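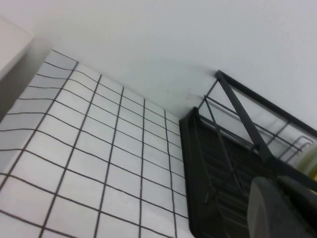 White square tiles with dark grout, next to a plain white wall.

How to refresh old grout between wall tiles

When I moved to my flat in Jivcombe, the tiles were good but the grout was in bad condition. I did not want to pay for new tiling, so I learned to do the grout myself. I am not a tradesperson, only a patient person, and I write here the way that worked for me. Please read all of it before you begin.

What you need

A grout rake or a small hand saw for grout
Ready-mixed or powder grout for walls, in your colour
A rubber float
2 buckets and a good sponge
Masking tape, an old sheet, safety glasses and a dust mask
A soft dry cloth

For powder, look at the coverage table on the bag. Small tiles have more joints, so they need more grout than large ones. I bought too little the first time and the shop had no more of the same grey until March.

Step 1. Check the tiles

Knock gently on every tile with your knuckle. If one sounds hollow, it may be loose, and it must be fixed before you continue. Look also for black mould. If it comes back soon after each cleaning, find out where the water is coming from first.

If your home is old, ask for advice before you scrape anything. Some old tile adhesives contain asbestos, and this dust is dangerous.

Step 2. Take out the old grout

Cover the benchtop or bath with the sheet. Hold the rake in the middle of the joint and pull it towards you with light pressure. You do not need to remove everything, but go down 2 mm at least, and deeper if the grout is soft. Do the vertical joints first and then the horizontal ones. It is slow work. My neighbour Charmaine Mkhize used an electric tool and was finished before lunch, but she also chipped four tiles.

Vacuum the joints, wipe them with a damp sponge and let them dry.

Step 3. Mix and fill

Put clean water in the bucket first, then add the powder little by little. I made 400 g each time, with the water measured as the packet says. It should be like thick toothpaste. Leave it for the time written on the packet, then stir again.

Take some grout on the float and push it across the joints diagonally. Press firmly, so that no air stays inside. Then hold the float more upright and scrape off what is left on the tiles. Work on one square metre at a time.

Step 4. Clean

When the grout starts to feel firm to the finger, wipe with a sponge which is almost dry. Too much water makes the colour uneven - this was my biggest mistake. Rinse the sponge often. Later a white haze will appear on the tiles, and you can polish it away with the dry cloth.

Do not put grout in the corners or where the tiles meet the bench. These places move a little, and they need silicone of a matching colour.

Step 5. Wait

Keep the wall dry for as long as the maker tells you. If you want to use a sealer, put it on only after the grout has cured completely.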